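Unit 4: Printed and woven furnishing cloths – repeat, registration and wear

Notes to accompany the second practical. Bring a steel rule, a magnifier and the sample folder issued in Unit 1.

4.1 Terms

A repeat is the smallest area of a design which, copied without gaps, gives the whole cloth. It has a length (measured along the warp) and a width (measured along the weft). Both are quoted in centimetres in this course. Older mill books may give inches, and the length is sometimes written first and sometimes second, so check the key at the front of the book before using any value from it.

A motif is a single drawn element: one flower, one feather, one leaf. A repeat may hold one motif or many. Students often measure from motif to motif and record that as the repeat. This gives a wrong answer whenever the same motif is used twice inside one repeat, turned or mirrored. Find a point that matches in every detail, including the small filling elements around it, and measure to that.

The ground is the colour behind the motifs. In direct printing it may be the dyed cloth itself or a printed colour laid between the motifs, known as a blotch. The distinction matters for wear and is taken up in 4.4.

4.2 Layouts

Straight repeat (block). Each copy sits level with its neighbours. Easy to cut and join. Horizontal lines show up strongly at a distance, particularly with large dark motifs.

Half-drop. Each column is moved down by half the repeat length. Lines are broken up and the eye travels on the diagonal. Joined widths need more cloth, as every second drop has to be cut from a different starting point.

Brick. Each row is moved sideways by half the repeat width. Less common in furnishing cloth, more common in tiles and papers.

All-over. Motifs are scattered so that the repeat is hard to find by eye. The repeat still exists and is found by the method in 4.1. Large florals on table and bed cloths are often drawn this way so that the cloth can be viewed from any side.

One-way designs have a clear top. On a table, a one-way design is upside down for half of those seated. Tossed designs, with motifs facing several directions, avoid this.

4.3 Large-scale florals

Big flower heads with smaller blossom and feather or leaf filling have a long history in both printed cotton and woven silk. The peony type is drawn with a dense centre and wide outer petals. It fills an area quickly with few outlines, and for this reason it suits bold grounds. The filling motifs do two jobs: they hide the joins between repeats and they carry the secondary colours.
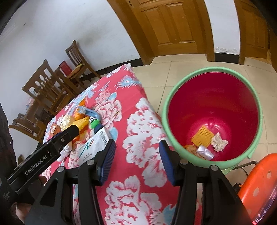
Fig. 4.1 Tablecloth with large white peony-like flowers, pink blossoms and light blue feather and leaf motifs on red.

Pale motifs on a strong ground can be produced in three main ways. In discharge printing the cloth is dyed first and the colour is then removed by a printed paste, which may carry a second dye that survives the process. In resist printing a paste is applied before dyeing and keeps the dye out. In blotch printing the ground is printed around the motifs on white cloth. The method cannot be settled from a photograph. Compare face and back: a blotch ground is usually paler on the back, while a piece-dyed ground is close to equal on both sides.

Transfer printing on polyester should be kept in mind for modern household cloths. Edges are fine, tonal shading is smooth, and the back is often nearly white.

4.4 Registration and wear

Each colour in a screen-printed design is laid by its own screen. If one screen is out of line, a thin gap or a dark overlap appears along one side of every motif in that colour. The fault is constant in direction, which is how it is told apart from a smudge. Designers allow for it with a small overlap (trap) between neighbouring colours.

Wear on table cloths is concentrated at the table edge, where the cloth bends and is rubbed. A blotch ground loses colour here first and shows as a pale line. Corners go next. The hanging part, or drop, is the least worn and is the best place to take a colour reading.

4.5 Cloths in the practical

Four reference cloths are held in the store under their pattern names.

Cida – straight repeat, two colours, dyed ground. Repeat length 30 cm.
Skurley – half-drop, repeat length 37 cm. One screen is out of register; state which.
Szalai – woven, no print. Included for comparison of face and back.
Florkodby – all-over floral, blotch ground, 220 cm wide.

Handle Florkodby by the selvedges only. The print has begun to crack along an old fold.

4.6 Procedure

1. Lay the cloth flat, without tension. Let it rest before measuring.
2. Identify the warp direction from the selvedge. If both selvedges have been cut off, say so on the sheet and use thread count to decide.
3. Mark a starting point with a pin at the edge of a motif. Do not pin Florkodby; use a paper strip.
4. Measure repeat length three times at different places and record all three values as well as the mean.
5. Do the same for repeat width.
6. Name the layout. If the cloth is a half-drop, confirm it by measuring the vertical shift between neighbouring columns.
7. Examine face and back under the magnifier and note the likely method of colouring, with evidence.

Worked case: Skurley. The repeat length is 37 cm, so the expected shift is 18.5 cm. A measured shift of 18.3 cm is acceptable, since cloth is not stable to better than a few millimetres over this distance. A shift of 16 cm would point to an error in choosing the matching point.

4.7 Write-up

One sheet per cloth, in ink. Give the units in the column heading and leave them out of the cells. Draw the repeat as a plain box with the main motifs in outline; shading is not needed. The full report for Units 3 and 4 together has an upper limit of 2000 words, with tables and drawings not counted.

Reading for Unit 5: the section on pile fabrics in the course reader, up to and including cut velvet.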